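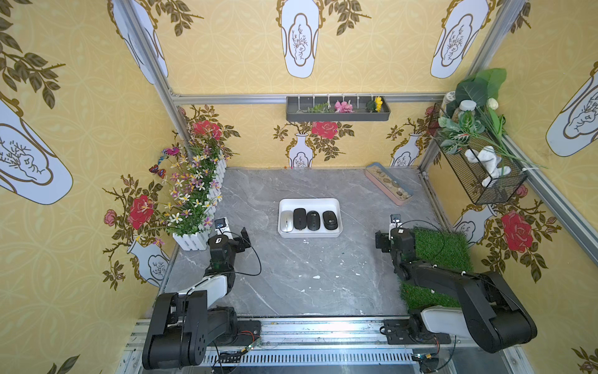 2023-07-14

Budget day. I told Jui-lin I would have a number for her by tonight, so I got in early and sat next to the cell with the laptop and last year's spreadsheet. The sheet is a mess. Half the lines say "misc" and I was the one who typed them.

What we have to spend before the end of October is $4000. That has to cover the grippers, the cameras, and whatever goes wrong between now and then. Rent and pay come out of a different pot, thank goodness.

Started with the grippers. Steltora sent their quote overnight. A spare set of jaws and one motor comes to $724 with shipping. I had been hoping for under 600. They want eight weeks, and if we order after the first they want ten. Fonimell sells a jaw that is supposed to fit the same mount for a good deal less, but their drawing shows the bolt holes in a slightly different place and I don't want to be drilling things again. I wrote to ask. If they answer by Monday's call I will put both on the sheet, and if they don't, it's Steltora.

Then the cameras. There are two of the small modules up on their masts, one above each gripper, and no spare on the shelf. Pretorius has them at $102 each. I put down two. Jui-lin will say one. I will say that if the left one dies we stop work for as long as the mail takes, and she will say fine, two. We have had that talk before over cables.

Cables. We go through them faster than anything else and I had never given them a line of their own. I went back through the receipts over lunch and added up everything with the word cable on it since last October, and it came to $436. I checked it twice. A good part of that was the one rush order in March, but still. I made a line for it and put in the same amount again. I also looked at the little clips that hold the black cable along the right arm. They come in bags and cost next to nothing, so they can go under misc with the rest of the misc.

The boards down by the bases bother me more. The green one beside the left base is right out near the front edge with its red wires showing. I would like a proper box for each of them. Palton makes a plain one with a lid for not much money, but I need to measure first and I forgot to bring the calipers from home. Wrote it on my hand. Left the price blank on the sheet, highlighted.

The other half of the day was on props, meaning what goes on the table and what we pay for it. We have the mouse task laid out right now, four computer mice side by side in the white tray. One is white with a silver top and the others are black. I would like more variety there, some odd shapes and a few with bright colors, and secondhand would be fine for all of it. I put the mice under "objects, small" and gave that line $150 for the rest of the period.

Decor gets its own line this time. It used to be hidden in with objects and it was the reason objects always ran over. The daisies and the picket fence, the turf, the tray of sand and pebbles, the rabbit on the wire basket, the wallpaper with the vases and roses, it all adds up. I don't want to cut it to zero, we will need to change the walls at least once more before October. Wrote in $200. We can keep the marble-patterned top through the next change and only redo the walls.

So with everything in, except the boxes, the sheet comes to $1714. That's well under, and it made me nervous, so I went looking for what I had left out. I had left out the second motor. The Steltora price is for one arm and there are two arms. Doubled it, and now it is $2438. I also had no line for tools, or for shipping on anything but the Steltora order. Put in a guess for each and marked them as guesses.

The question I keep going around on is whether to put the remainder toward a third arm. It wouldn't buy one. It would be a start on one, and the money doesn't carry over, so a start is no use unless Steltora will take a deposit. I added that to the list of things to ask them. My own feeling is that we should spend it on keeping these two going and ask for a third properly next year, with a real quote.

Sent the sheet to Jui-lin at ten past six with the blanks still in it. Calipers tomorrow.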